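The Quilted Edge

Making a bed under a heavy blanket, and why the fold goes wrong

By Sumeya Tilahun

Anyone can throw a quilt over a mattress. Getting the lower edge to hang level on both sides, with the fill lying flat and the stitching straight, takes a method, and the method is seldom written down. Hotels teach it by demonstration. Families pass it on as a set of complaints.

Erlinda Salazar ran linen rooms for 22 years before she began teaching bed making at Premema, a training house for hospitality staff. Her course lasts 6 hours. Four of them are spent on blankets and quilts, and sheets get what remains. A flat sheet, she says, has one behavior. A quilted cover has at least three layers, and each of them moves at its own rate when the top is pulled.

The construction explains most of the trouble. A quilted blanket is a face fabric, a fill and a backing, held together by lines of stitching. Between the lines the layers are free to shift a little. Pull on the face alone and the backing stays where it is, held by friction against the sheet. The edge then rolls under, and the person making the bed pulls harder, which rolls it further.

Salazar's correction is to take the whole thickness at the hem. Thumb above, fingers below, and a grip narrow enough that the cloth on either side can still relax. The pull is low and outward, parallel to the mattress. Lifting comes afterward and is kept short.

Stitch pattern matters more than buyers expect. Hülya Ekinci, who tests bedding for the textile workshop Erdem, sorts patterns by the direction in which they allow a fold. Straight channels fold easily along the channel and resist across it. Diamonds fold on both diagonals. Close, fine stitching of any kind stiffens the cloth and produces a rounded bend where a looser quilt would crease. On a high mattress that rounded bend stands away from the side of the bed, and the drop looks shorter than it measures.

"People send them back as too small," Ekinci says. "I put them on the table and they are the size on the label."

Her remedy is washing. A new quilt is washed twice on a gentle cycle and dried flat or over two parallel lines, never over one. A single line sets a ridge along the middle that can last until December if the quilt went into use in summer. She does not iron. Heat flattens the fill beside the stitching and leaves it full in the center of each section, and the surface then reads as lumpy under side light.

The order of work on the bed is less settled. Sinan Dönmez, who manages 700 beds for the lodging company Jestirum, has his staff start at the foot. The lower edge is set first, the corners are squared to the frame, and the excess is carried toward the pillows, where a turndown will absorb it. Salazar starts at the head and accepts an uneven foot, which she then corrects in short lengths, one hand's width at a time. Dönmez considers this slow. Salazar considers his turndowns too deep. Both methods give a level hem when they are done with patience, and both fail in the same place, at the corner where the side drop meets the foot.

At that corner there is more cloth than the shape requires. A sheet can be mitered. A thick quilt cannot, at least not neatly – the fold stacks six layers and springs open. The usual answer is to let the corner fall in one soft pleat and to smooth the surplus back along the side with the flat of the hand, working from the top surface down.

Pale covers are harder to set than dark ones, and the reason is the stitching. On a cream quilt the chevron lines show any sideways pull: pinch the folded edge at one point and a tight crease runs up from it toward the middle. Salazar has her students look for that crease before they look at the hem. If it is there, the grip is released, the cloth is shaken once along its edge, and the same length is taken again a little farther along.

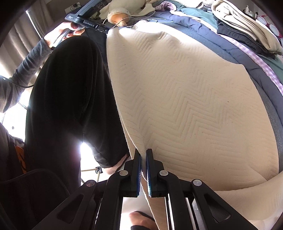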